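Contents Previous Next Glossary Index

Chapter 4
Picking from a Bin

In Chapter 3 the arm moved blocks that stood alone on a flat surface, each in a known place. A bin is harder. Objects lean on one another, the walls limit how the gripper can approach, and a part that was easy to reach can shift when its neighbor is lifted out.

The work in this chapter follows a project by a student team at Tedley, supervised by Teemu Rissanen. The team set out to sort squeeze bottles by color for the Dralten Cup, a student contest held each February. Their rules allowed any arm and any gripper, but the bottles had to start in a bin and finish upright on the table. A run was scored out of 100 points, with points taken off for every bottle knocked over.
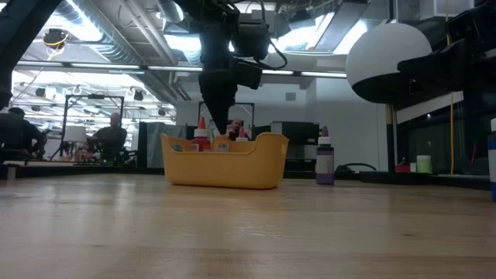 Figure 4.1 The gripper over the bin, with a purple bottle standing on the table to the right.

The students first tried to close the gripper on whichever bottle was nearest the camera. This gave poor results with bottles that leaned against the wall of the bin, and the team logged 1225 attempts before they changed the method. Their second program, which they named Zandow, ranked the bottles by how much free space lay on both sides of the cap. It then chose the approach angle before it chose the bottle. You will write a simpler version of this program in Section 4.3.

Two terms are needed before you begin. The approach vector is the direction in which the gripper travels during the last part of its motion. Clearance is the smallest distance between the gripper and anything it is not meant to touch, including the bin.

Section 4.1 covers the geometry of the bin. Section 4.2 deals with grasp points on round and tapered objects. In Section 4.3 you will rank possible grasps, and in Section 4.4 you will test your ranking on your own arm. Read the safety rules in Appendix B again before starting Section 4.4, and keep the log sheets from Chapter 3, as you will add to them.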